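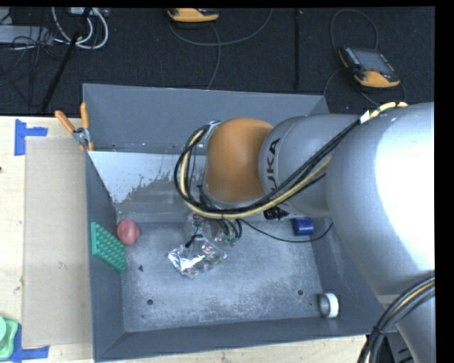
木の天板に置かれた、前壁の低い金属製のばら箱。左奥に赤みのある球状の品、左壁に緑色の突起付きマットまたはトレーが立てかかっている。

**金属製ばら箱**(きんぞくせいばらばこ)は、形や大きさの異なる品物を、仕切りや個別の包装をせずにまとめて入れておくための、上面の開いた金属製の容器である。単に**ばら箱**、**ばら入れ**とも呼ばれる。倉庫、小売店の裏方、修理場、学校の備品室などで使われ、蓋を持たないものが大半を占める。

## 概要

ばら箱は、収納容器のなかでは構造の単純な部類に入る。底と四方の壁だけからなり、内部に棚や仕切りを持たない。中の品物は積み重ねるか、寄せるか、壁に立てかけるかして置かれ、決まった位置を与えられないことが多い。同じ品を揃えて並べる**整列箱**、升目で区切られた**仕切り箱**とはこの点で区別される。

入れられる品物は現場によって異なる。袋入りの小物、ボール状の品、薄いマットやトレー、刷毛、布類、筒状の容器など、互いに関連のないものが同じ箱に入ることも珍しくない。このような使い方は**混ぜ入れ**と呼ばれ、同種の品だけを入れる**揃え入れ**と対比される。

箱の役割は保管そのものより、ある作業から次の作業へ移る途中の品物を一時的に受けることにある。入荷品の仕分け、返品の確認、貸出備品の回収、廃棄前の選別などが代表的な場面である。滞留時間は短いのが普通だが、行き先の決まらない品が長く残る例もあり、後述する「底残り」の問題につながる。

## 名称

「ばら」は、束ねたり包んだりしていない状態を指す語で、「ばら売り」「ばら積み」などと同じ用法である。古い備品台帳には「散(ばら)入函」の表記も見られる。

現場での呼び名は一定しない。壁の低い側から手を入れる型を「前下がり」、四方の壁の高さが等しい型を「四方立ち」と呼ぶ地域がある。港町フレルノラ(Flernora)の荷扱い場では、大型のばら箱を「カラード」(Calado)と呼ぶ習慣があり、船の喫水を意味する語を箱の深さに転用したものと説明される。同地の荷扱い用語を集めたグラサ・メイレレス(Graça Meireles)の語彙集は、深い箱だけを指す用法と、箱全般を指す用法の両方を載せている。

なお、農産物や穀物を受ける木製の大箱も「ばら箱」と呼ばれることがあるが、本項では扱わない。

## 構造

### 底

底は平らな一枚板が基本である。板の継ぎ目を設ける場合は、品物の角が引っかからないように継ぎ目を壁際に寄せる。底の四隅に丸みをつけたものは拭き取りがしやすく、角を直角に残したものは容積をわずかに大きく取れる。水を流す用途では底に小穴をあけるが、粒状の品や小袋が抜け落ちるおそれがあるため、一般の仕分け用には穴のないものが選ばれる。

### 壁

壁の高さは四方で同じとは限らない。奥の壁を高く、手前の壁を低くした前下がり型は、台の上に置いて手前から中を見る使い方に適している。奥の高い壁は、積み上げた品が向こう側へ落ちるのを防ぐ。

側壁は垂直に立てるものと、上に向かって開くように傾けるものがある。傾けた壁は品物を中央へ寄せる働きをし、平たい品を壁からはがすときにも指が入りやすい。一方、箱どうしを隙間なく並べる場合には垂直の壁が有利である。左右の壁で傾きの異なる箱もあり、片側を寄せ用、もう片側を立てかけ用として使い分ける。

### 縁

上端の縁は、板を外側へ折り返して仕上げるのが一般的である。折り返しのない切りっぱなしの縁は手を傷つけやすく、古い箱に樹脂や布の帯をかぶせて使い続ける例がある。縁を平たく広げ、札を差し込めるようにした箱もある。

### 脚と取っ手

卓上で使う箱は脚を持たず、底面を直接台に置く。床置きの箱には短い脚や車輪を付けることがある。取っ手は側壁の外側に溶接するか、壁に横長の穴をあけて兼用する。穴をあけた場合は、薄い紙片や紐が外へ出ることがある。

## 材質と表面

材料には鋼板、亜鉛めっき鋼板、ステンレス鋼板、アルミニウム板などが使われる。

| 材料 | 重さ | 傷のつきやすさ | 主な用途 |
|---|---|---|---|
| 塗装鋼板 | 重い | 塗膜がはがれやすい | 工場、修理場 |
| 亜鉛めっき鋼板 | 重い | 中程度 | 倉庫、屋外に近い場所 |
| ステンレス鋼板 | 重い | 細かい擦り傷が残る | 水を使う場所 |
| アルミニウム板 | 軽い | へこみやすい | 持ち運びの多い現場 |

使い込まれた箱の底には、擦れの跡が重なって濃淡のまだらができる。跡は品物を出し入れする方向に沿ってつきやすく、前下がり型では手前から奥へ向かう筋が目立つ。強度に影響しない限り補修の対象とはされない。塗装鋼板では、塗膜の切れ目から錆が広がる前に塗り直す。

無塗装の金属は光を反射する。つやのある底では、透明な袋や銀色の包みが背景に紛れて見落とされることがある。対策として、つや消しの灰色で塗る、底に無地のシートを敷く、照明を箱の真上から外すといった方法がとられる。灰色が多く選ばれるのは、赤、緑、橙などの品が見分けやすいためとされるが、灰色や銀色の品については効果がない。

## 寸法

ばら箱に共通の規格はなく、製造者や使用者ごとに寸法が決められている。卓上用では、立った姿勢で奥の隅まで手が届くことが目安となる。

器具製造業のロークゲート(Rorkgate)が作る卓上用前下がり型は、幅65センチメートル、奥壁の高さ36センチメートル、前壁の高さ25センチメートルである。同社の床置き型はこれより深く、前壁に蝶番を付けて倒せるようにしてある。底板と壁板の厚みは同じで、補強の折り目は外側にだけ入っている。

学校や公共施設では、既製品に合わせて台を作るより、手持ちの台に合わせて箱を選ぶことが多い。箱の底面が台の縁からはみ出すと、前壁に体重をかけたときに傾くため、底面全体が天板に載る寸法とする。

## 品物の入り方

ばら箱に入った品物は、形によって落ち着く場所が異なる。

### 球状の品

ボールや丸い玩具、丸い果物などは、平らな底の上では止まりにくく、わずかな傾きや揺れで移動する。多くは隅に寄り、二枚の壁に接して安定する。奥の隅に入った球は手前の品の陰になりやすい。柔らかい球は隅に押し込まれると変形し、取り出しに手間がかかる。

### 板状の品

マット、トレー、薄い本、まな板などの板状の品は、底に平らに寝るか、壁に斜めに立てかかる。立てかけると占める床面積が小さく、面が見えるので種類を判別しやすい。下端が滑ると倒れ、ほかの品の上にかぶさる。表面に突起の並んだマット類は平滑な板より滑りにくいが、突起に紐や袋の端がかかることがある。

板と壁のあいだには三角形の空間ができる。小さい品が入り込みやすく、棚卸しの際に見落としの多い場所として知られる。

### 袋状の品

菓子や部品を入れた袋、箔の包みなどは形が定まらず、下の品の凹凸に沿って載る。しわの寄った銀色や透明の袋は見る角度で明るさが変わり、表示の文字が読みにくい。表示面を上に向けて入れる取り決めを設ける現場もあるが、混ぜ入れの箱では守られにくい。

### 筒状の品

瓶、缶、巻いた紙などは、立てれば倒れやすく、寝かせれば転がる。寝かせる場合は壁と平行に置く。前下がり型では、手前の壁に沿わせると奥の品を取るときの妨げになるため、側壁沿いに置く例が多い。

### 細長い柔軟な品

紐、帯、充電用の線などは、単独では場所をとらないが、ほかの品に絡む。束ねてから入れるか、別の箱に分ける。

## 使用法

### 入れる作業

一般に、重く硬い品を先に、軽く柔らかい品を後に入れる。割れ物は混ぜ入れの箱に入れない。品物を高い位置から落とすと底に傷がつき、音も大きいので、手を箱の中まで入れてから放す。

満杯の基準は前壁の高さとする現場が多い。奥壁が高いため、奥に品を積めばさらに入るが、積んだ品が崩れて手前へ出ることがある。フレルノラの貸出備品室では、前壁の上端に品物が届いた時点で次の箱に移る決まりになっている。

### 取り出す作業

取り出しには、上から順に取る**上取り**と、必要な品だけを探して取る**拾い取り**がある。上取りは速く、見落としが少ない。拾い取りでは品物をかき分けるため、動かされた品が隅に詰まったり、袋が破れたりする。

絡み合った品を引くと、周囲の品も一緒に持ち上がる。片手で下の品を押さえ、もう片方の手で引き離す。立てかかった板は、上端をつまんで壁から離し、下端を浮かせてから抜く。

### 空にする作業

箱は定期的に空にし、底を確認する。拾い取りだけを続けると、誰も必要としない品が下にたまる。この状態または残った品を**底残り**という。底残りには、持ち主の分からない品、札の外れた品、期限を過ぎた袋物が多い。

エルデル・テイシェイラ(Hélder Teixeira)は備品室の運用を記した小冊子のなかで、底残りを戻さずに別の小箱へ移すことを勧めている。小箱にも入りきらなくなった時点で、処分するか保管棚に登録するかを決める。同じ冊子には、箱を逆さにして中身をあける方法は床と品物の両方を傷めるとの注意がある。

## 設置

卓上用のばら箱は、天板の硬い台に置く。木の天板は金属の底に当たっても音が響きにくく、箱が滑りにくいが、底の角で表面がへこむ。へこみを避けるために薄い当て板やフェルトを挟む。金属の天板に直接置くと滑りやすいため、滑り止めを敷くのが通例である。

床の色と箱の色に差があると、縁の位置が見やすい。濃い色の床に明るい色の台を置き、その上に灰色の箱を載せる配置では、台、箱、床の境目がそれぞれ区別できる。床も箱も灰色の場合には、縁に色のついた帯を貼ることがある。

照明は、箱の奥壁が影を落とさない向きに置く。窓を背にして箱を置くと、奥の隅が暗くなる。午後4時を過ぎると西日が底に当たって品物が見えなくなるという報告が、フレルノラの備品室の日誌に残っている。

複数の箱を並べるときは、使う順に左から右へ置く方式と、利き手側に最も出し入れの多い箱を置く方式がある。箱どうしの間を手の幅より狭くすると、落ちた品を拾いにくい。

## 手入れ

日常の手入れは、空にして乾いた布で拭く程度で足りる。粉や糸くずは底の隅にたまり、刷毛で手前へ掃き出す。四隅が直角の箱では、細い刷毛か、布を巻いた薄いへらを使う。

べたつく汚れには中性の洗剤を薄めて用い、水拭きの後に乾かす。塗装面を研磨剤でこすると塗膜が薄くなる。ステンレス鋼板の擦り傷は、目に沿って軽く磨けば目立たなくなるが、完全には消えない。

縁の折り返しの内側は水が残りやすく、錆の起点となる。洗った箱は底を上にして伏せ、折り返しから水を抜く。へこみは、内側から当て木を介してたたき戻す。壁のへこみは使用に差し支えないことが多いが、底が持ち上がると箱が台の上で揺れるようになる。

フィリパ・ローシャ(Filipa Rocha)による備品修繕の手引では、次の場合に箱を交換するとしている。

- 縁の折り返しが開き、切り口が露出したとき
- 底板に穴があいたとき
- 溶接した隅が離れたとき
- 錆が内側の面に広がり、品物に色が移るとき

## フレルノラにおける利用

フレルノラでは、港の荷扱い場で使われていた箱が、のちに学校や集会施設へ払い下げられた。木箱から金属箱への切り替えは荷扱い場が先で、施設側には払い下げによって広まった。払い下げの箱は床置き用の深いものが多く、子どもの手が底に届かないため、壁を切り下げて前下がりに改めたものがある。

この改造を手がけた板金工ヴィトルト・クラフチク(Witold Krawczyk)は、切り下げた板を捨てずに縁の補強に回した。クラフチクの改造した箱は、前壁の上端が二重になっていることで見分けられる。現在も7個が同地の貸出備品室で使われている。

毎年9月には、施設ごとに箱を空にして中身を確かめる作業が行われ、「グリトゥヌラ」(Gritunura)と呼ばれる。名称の由来は分かっていない。ベネディタ・カルヴァーリョ(Benedita Carvalho)の聞き書きには、出てきた品を台の上に並べ、持ち主が名乗り出るまで一晩置いたという話が収められている。現在は並べる時間が短くなり、引き取り手のない品は翌日に分別される。

## ほかの容器との比較

**樹脂製の箱**は軽く、手が当たっても痛みが少ない。積み重ねを前提とした製品が多い。重い品を入れると壁がふくらみ、低温の場所では割れることがある。

**籠**は通気がよく、外から中身が見える。網目に細い品がかかり、粉や小片は下へ抜ける。

**木箱**は品物を傷めにくいが、水分を吸い、底が反る。ささくれが袋を破ることもある。

**浅い盆**は品物が重ならず、一目で確認できる。収容量は小さく、球状の品には適さない。ばら箱から盆へ少量ずつ移し、盆の上で選別する方法は、両者を組み合わせた使い方として広く行われている。

## 用語

- **前下がり**:前壁を奥壁より低くした型。
- **四方立ち**:四方の壁の高さが等しい型。
- **混ぜ入れ**:異なる種類の品を一つの箱に入れること。
- **揃え入れ**:同種の品だけを入れること。
- **上取り**:上にある品から順に取り出すこと。
- **拾い取り**:特定の品を選んで取り出すこと。
- **底残り**:長く取り出されず底に残った品。
- **壁寄り**:品物が一方の壁に偏った状態。片寄りともいう。

## 参考文献

- グラサ・メイレレス『フレルノラ荷扱い語彙』
- エルデル・テイシェイラ『備品室の箱と棚』
- フィリパ・ローシャ『板もの備品の修繕』
- ベネディタ・カルヴァーリョ編『港と集会所の聞き書き』

## 関連項目

- 収納
- 仕分け
- 仕切り箱
- 通い箱
- 板金加工
- 棚卸し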